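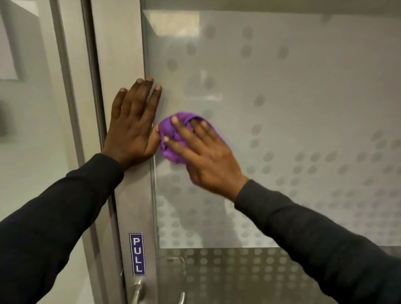
Wiping a frosted glass door with a purple cloth.

How Does a Glass Door Get Clean?

Look at a glass door in a school or an office after a busy day. At the height where people push, there are often gray smudges. They come from hands. Skin makes a thin oil that keeps it soft. When skin touches glass, a little of the oil stays behind, and dust sticks to the oil. A smudge is a mixture of oil, dust, and dried sweat.

This page explains how smudges are removed from glass and from the other surfaces in a meeting room. It covers the cloth, the liquid, the bottle, and the way the hands move.

Why water alone is not enough

Water is made of tiny particles called molecules. Water molecules pull strongly on each other. They do not pull strongly on oil. If you put a drop of cooking oil in a cup of water, the oil floats on top and stays in one piece. The same thing happens on a door. Plain water slides around the oily smudge and leaves most of it in place.

Cleaning liquid contains a substance called a surfactant. This is a long word for a molecule with two different ends. One end is attracted to water. The other end is attracted to oil. When the liquid reaches a smudge, the oil-loving ends push into the oil and the water-loving ends stay in the water. The oil breaks up into very small drops, and a cloth can lift them off.

Dish soap contains surfactants too. It can clean glass, but it makes a lot of foam, and dried foam leaves marks. Liquids sold for glass are usually made to foam less.

What a trigger sprayer does

A trigger sprayer is a small hand pump. Inside the head there is a piston, which is a plug that slides in a tube. There are also 2 valves. A valve is a gate that lets liquid go only one way.

Squeezing the trigger pushes the piston in. The space inside the tube gets smaller, the liquid is forced past the first valve, and it leaves through the nozzle. Letting go allows a spring to push the piston back. The space gets bigger, the pressure inside drops, and more liquid is drawn up through the thin tube that hangs down into the bottle. The second valve stops the liquid from running back down.
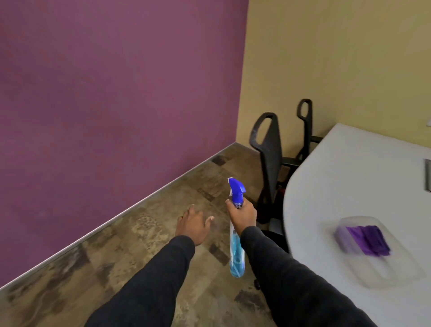
The nozzle has a very small hole. The liquid passes through it fast and breaks into drops. On many bottles the nozzle can be turned. In one position it makes a narrow stream. In another it makes a wide mist. Mist covers a large area with a small amount of liquid, so it is the usual choice for glass. A stream is used for a single spot.

Some sprayers do not work on the first squeeze. The tube is full of air, and the air has to be pumped out before the liquid can arrive. This is called priming the pump.

Where to spray: the surface or the cloth?

There are two methods.

Spray the surface. This is used on large, plain areas such as the middle of a window. The liquid has a moment to work on the oil before the cloth arrives. If too much is sprayed, it runs down and collects at the bottom edge.

Spray the cloth. This is used near things that should stay dry. Electrical sockets, screens, and keyboards are in this group. The adult holds the cloth away from the sockets, sprays it, and then wipes. Children should not clean sockets or switches at all, with either method.

Why the cloth matters

Many cleaning cloths are made of microfiber. A fiber is a thread. The fibers in a microfiber cloth are much thinner than the fibers in a cotton T-shirt, and many kinds are split along their length during manufacture. A split fiber has a cross-section like a star or a cut orange. It has more edges and more gaps than a round fiber.

The gaps hold liquid and dirt. The pull of narrow gaps on a liquid is called capillary action. You can see it when the corner of a paper towel touches a puddle and the wet part climbs upward.

A cloth works best when it is folded. Fold it in half, then in half again. When one face gets dirty, turn to a clean one. A cloth that is squashed into a ball still wipes, and it is easy to grip, but it is harder to keep track of which part is dirty.

Microfiber cloths should be washed without fabric softener. Softener coats the fibers and fills the gaps.

Experiment: count the drops

You need a microfiber cloth, an old cotton cloth, a dropper, water, and 2 plates.

Cut or fold the cloths so that both are the same size and the same thickness. Put one on each plate. Add 10 drops of water to each cloth and wait. Tilt the plates. If no water runs out, add 10 more drops and tilt again. Stop at 100 drops. Write down the number at which water first ran out of each cloth. Small cloths give clearer results than large ones.

Cleaning a meeting table

Tables are easier than doors because the liquid stays where it is put. The order is still important. First, cups, paper, and pens are taken away. Next, crumbs are swept off with a dry cloth. Crumbs that get wet turn into paste. Then the tabletop is wiped with a damp cloth, beginning at the far end and working back. If you begin at the near end, your sleeves may pass over the part you have already cleaned.

A tray is useful for carrying cloths. It keeps a damp cloth off chairs and papers, and it stops a clean cloth from picking up grit.

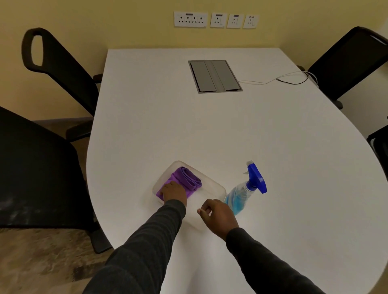 Emora wrote to us that her class wipes its tables in circles, and she wanted to know whether straight lines are better. Her class tried both on a table covered with chalk dust, and the circles left a ring around the outside.

The ring in that test was chalk that the cloth had pushed ahead of itself. Straight lines that overlap by a small amount leave fewer missed places. A common pattern is the S shape: across, a little way down, and back again. Circles are useful for a sticky spot, where the cloth has to rub the same place many times. After that, one or two straight passes collect what has come loose.

Frosted glass is different

Clear glass has a smooth surface, and light goes straight through it. Frosted glass scatters light, so you can see brightness through it but not sharp shapes. Some frosted glass has been made rough with acid or fine sand. Some is smooth glass with a frosted film stuck on one side. Doors often have a pattern as well, which makes the glass easier to notice and helps people avoid walking into it. On a door decorated with round gray dots, a mark with another color is the simplest kind to find, and orange-brown stains stand out clearly from a milky pane. A gray fingerprint among gray dots is harder. Looking at the glass from the side, so that light bounces off the surface, helps to show it.
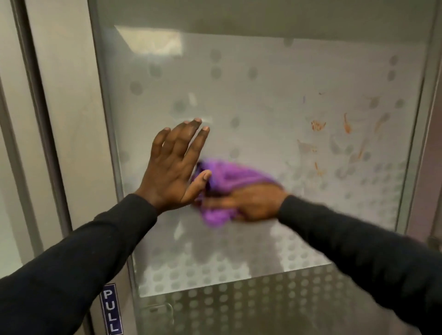

Doors move when they are pushed, and this affects how they are cleaned. Rubbing puts a sideways force on the glass and also a push away from the cleaner. If the door is free to swing, part of the effort goes into moving it. One hand can wipe while the other is placed flat against the pane to keep it steady. The flat hand may leave a new print, so that area is wiped last.

Rough frosted glass holds oil in its tiny pits, and it may need more than one wipe. A film should be wiped gently near its edges, where it can peel. Scrapers and scouring pads are not used on either kind.

Safety rules

Ask an adult before you use any cleaning liquid. Never point a sprayer at a face. Never mix two cleaning products, as some mixtures give off poisonous gas. Keep the liquid in a bottle with a label. Wipe up drops that land on a hard floor, where they can make it slippery. Wash your hands when you finish.

Words to know

Capillary action: the way a liquid is drawn into narrow gaps.
Microfiber: cloth made of extremely thin threads.
Piston: a plug that slides inside a tube.
Surfactant: a substance that helps water mix with oil.
Valve: a gate that lets a liquid or gas through in one direction.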